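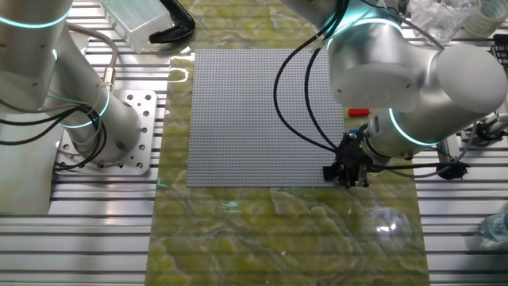 Photo: Nyamweya

How to check a claim that "only our country does this"

Politicians like to say that one law exists nowhere else. You can test such a claim in 40 minutes.

1. Write down the exact words – "only" and "almost only" are different claims.
2. Search for the same law in three other countries. Use official law sites, in the original language if you can.
3. Look at the date of each text, as laws change.
4. Save the links before you publish.

Updated November 15, 2025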